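Stirnum Arts House, Plesov
Call for participants: summer textile workshop

Stirnum is a small arts house with two studios and one gallery. In July we will hold a workshop in weaving and natural dyeing, and we invite 9 participants from the town and the region.

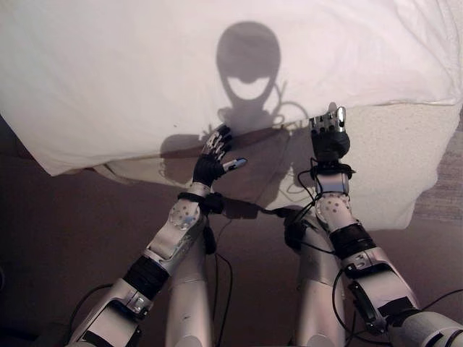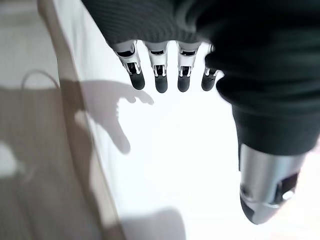 Do I need experience with a loom?
Experience is not necessary. The first two mornings are for beginners, and the teacher speaks English and Slovak.

The workshop takes place in the Bodnár studio, every morning from 9 to 12. Participation is free, but materials cost 20 euros. Finished works will hang in our gallery until the end of August.

To apply, please write us a short letter (one page is enough) and leave it at the front desk or send it by mail before June 23.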